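3.2 Managerial departures and short-term results

The second part of the analysis concerns what happens to a club's results after its head coach leaves in the middle of a season. Earlier work has tended to treat all departures alike. We separate dismissals from voluntary moves, as the two groups differ in the run of form that comes before the change. A dismissed coach has usually lost several of the last matches, and some recovery is expected whoever takes over.

The sample covers 13 seasons of second-tier league play and holds 700 departures for which both the date of the announcement and the date of the last match in charge could be confirmed. A further 100 cases were set aside. Most of these involved a caretaker spell that ran into the August break, so that no clean post-change window could be drawn. The full set of 800 was used only for the check on selection reported in Section 3.4.

For each case we took points per match over the six matches before the change and the six after it, adjusted for opponent strength and home advantage. Opponent strength was taken from the Holen rating, updated after every round. Clubs were matched to controls with a similar run of adjusted results but no change of coach, following the procedure set out by Kaushik.

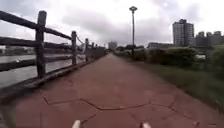
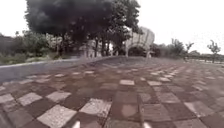
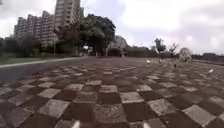
Figure 4. Paved surfaces: path with a long jagged crack (first panel); plaza with light and dark square tiles (second and third panels).

After dismissals, adjusted points rose in the six-match window, but the matched controls rose by nearly the same amount. The remaining difference was small and did not hold when the window was extended to ten matches. We read this as regression to the mean, with little room left for an effect of the new coach.

Voluntary departures gave a different picture. Results fell slightly in the first three matches and then returned to their earlier level. The drop was larger where the successor came from outside the club — Tirkereo and Brutimbridge are the clearest cases — and close to zero where an assistant was promoted. Squad turnover did not account for the gap, as both groups made a similar number of signings.

Two limits should be noted. Announcement dates come from club statements and may trail the decision itself by several days. The Holen rating also responds slowly to injuries, so short windows carry more error than the intervals in Table 5 suggest.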